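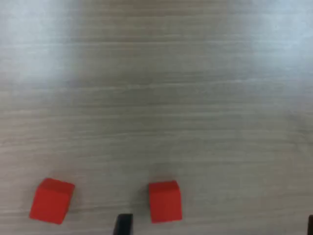

When should the hay wagons be checked before the farm opens to visitors?
Every morning, before the first ride, and again after heavy rain.

Zirari Farm - visitor area checklist
Fri 2 April

Wagon side rails: OK
Wagon steps: second step moves underfoot. Tighten bolts.
Tire pressure, both wagons: OK, 30 psi
Petting pen gate: latch sticks. Oil it.
Hand-wash station: soap low, refill
Parking field: soft by the lower gate, keep cars off 5 rows
Fire extinguisher, barn: in date until August

Wagon 2 stays parked until the step is fixed - recheck before opening.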